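Library > Bench Robotics > Unit 5 > Chapter 24

Chapter 24
Looking After the Gripper

A gripper wears faster than any other part of a small arm. The fingers rub, the linkage pins work loose, and the cable bends with every turn of the wrist. In this chapter you will service the two-finger gripper on the Sasow bench cell, using the wrist camera to check your work. Set aside one lab period, and read the lockout steps in Chapter 5 first.

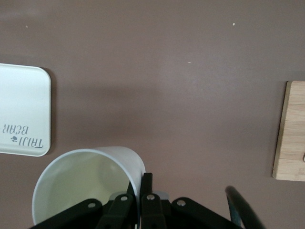
Figure 24.1 Wrist camera view of the gripper, with a white cup on its side at the left finger.

Start with the linkage. Power down the arm and try each pin by hand - there should be no side play. Next, follow the cable through its loop and feel for flat spots or cracks. The Flalo service sheet calls for new finger pads every 3000 cycles, so write the counter reading in the cell log before you clear it. Last, wipe the camera lens and compare a fresh view with the one saved at setup.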